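# Batch notes from a small polish maker: an interview with the formulator at Clallis

Clallis is a two-shelf nail polish brand that sells online three times a year. Its formulator mixes, tests and bottles every shade. We spoke by phone in December, shortly after the winter restock, and mostly about suspension base, glitter bleed and why the shade called Ivis was pulled and reissued. The formulator asked to be identified by role only.
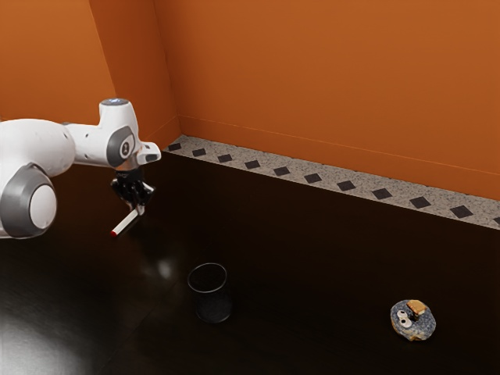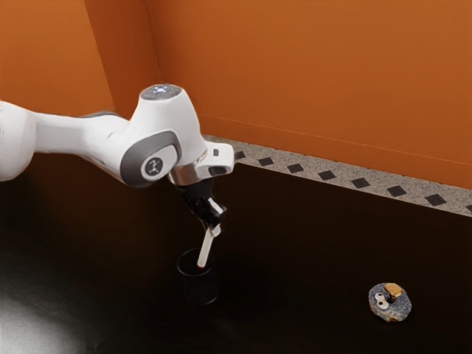
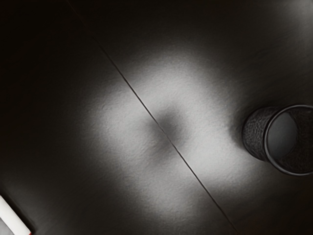
## The base

Clallis does not make its own base. It buys a clear suspension base in bulk, as most small brands do, and adds pigment, shimmer and glitter to it. "The base is most of the bottle," the formulator said. "If I get a bad drum, every color I make from it is bad in the same way."

The main thing checked on arrival is thickness. A suspension base has to be thick when it stands still, so that glitter stays up, and thin under the brush, so that it levels. The formulator fills a test bottle with coarse silver hex glitter, leaves it upright for 3 weeks, and looks for a clear band at the top. Anything deeper than the shoulder of the bottle fails.

"People shake a bottle and think they've fixed it," the formulator said. "You've fixed it for the afternoon. It will drop again overnight."

Rolling is preferred to shaking, since shaking puts air in the base and the bubbles show up on the nail in the second coat. Each bottle holds two steel mixing balls. Clallis used one until last spring.

## What went wrong with Ivis

Ivis is a gray-green with a copper shimmer and small black squares. The first batch was 200 bottles. By the second month customers were writing in to say that the gray had gone brown.

The cause was the black glitter. It had been sold as solvent resistant, and it passed the usual soak, in which a pinch is left in clear base for a week and checked against white paper. The formulator now thinks a week is too short. The squares began to bleed in the fifth week, and the dye was a warm brown that could not be seen on paper until a good deal of it had come out.

"I had the jar on a shelf by the window, and I compared it with a fresh one only when the emails started. Side by side it was obvious. Alone, it looked fine."

Buyers of the first batch were offered a replacement or a refund, and most took the replacement. The new version uses black glitter from a different supplier, soaked for eight weeks before it was approved. The copper shimmer was also cut slightly. The formulator described the old level as "too much for two coats and not enough for one."

## Scaling a recipe

All shades start as a single bottle. Pigment is weighed on a scale that reads to the hundredth of a gram, and each addition is written down at once, including the ones that turn out to be mistakes. When a shade is approved, the recipe is converted to percentages by weight and tried again at ten bottles before it goes to a full batch.

The ten-bottle step exists because of Todorova, a deep plum that came out nearly black the first time it was made in quantity. The single-bottle version had used so little blue that the weight was mostly rounding error. "I'd written down two hundredths of a gram. It could have been half that. Multiply it up and you have a different polish."

Dark pigments are now diluted in base beforehand, at a known strength, and added as a liquid. It is slower, and the dilutions have to be stirred every time they are used.

The winter restock came to 1,745 bottles across all shades. Of these, 1,723 were listed for sale. The rest were held back: one bottle from each mixing jug is kept as a reference, and a few had crooked necks or caps that would not seat.

## Wear testing

The formulator wears each shade on one hand, over base coat, with top coat on alternate fingers. The nails are checked in the morning for chips, shrinkage at the tip and loss of shine. Testing stops at the first chip larger than the head of a pin.

Coarse glitters are expected to do worse. Plollton, a clear topper with large matte hexes, rarely lasts beyond the fourth day without a second layer of top coat, and the product page says so. Asked whether that hurts sales, the formulator said it cuts down on complaints, and that sales of toppers were low anyway.

Staining is checked separately, on one thumb with no base coat. Teals and some reds are the usual offenders. A shade that stains is still released, with a note on the label.

## Next

Two shades are in soak at present, a mustard with green shimmer and a very sheer pink that may be dropped. "The pink is streaky in three coats. I've tried more white and then it's chalky. I'll give it one more round."

Todorova returns in the next restock, mixed from the diluted blue. There are no plans to bring back the original Ivis, although a couple of customers have asked for it brown.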